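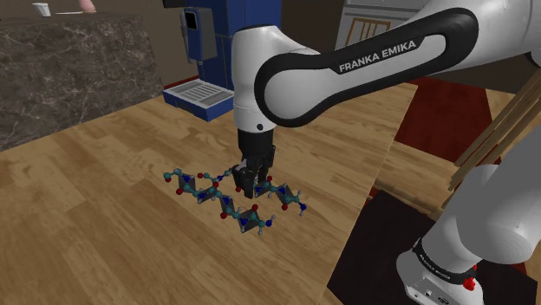 Intan Mangundap asked after the last lecture why we bother with a planner at all, when a decent controller will drive the gripper to any pose you type in. Great question, and it gets us straight into today's material!

December 2018
Notes by Saron Beyene
Reading time: 7 minutes

A controller follows. Give it a target and it closes the error, and it has no idea what lies between here and there. With two chain models side by side on the table, a straight line to the far one can take a finger right through the near one. The planner is where we get to say "go over, then down."

In Yurt, our simulator, one query goes like this:

1. Read the joint angles and the pose of both models.
2. Pick a grasp with the gripper pointing straight down.
3. Solve inverse kinematics for a point above the grasp, then for the grasp itself.
4. Search for a collision-free path to the upper point.
5. Descend in a straight line, slowly.

Step 4 is the fun one. My last run grew a tree of 1,858 nodes in 900 milliseconds — and then smoothing threw nearly all of them away. Try it with smoothing off and watch the elbow wander, it's wonderful.

For the lab, wrap each model in one box and plan. Then use a small sphere per ball and plan again. Compare search times, and bring both plots. Begoña Urquijo has the scene files.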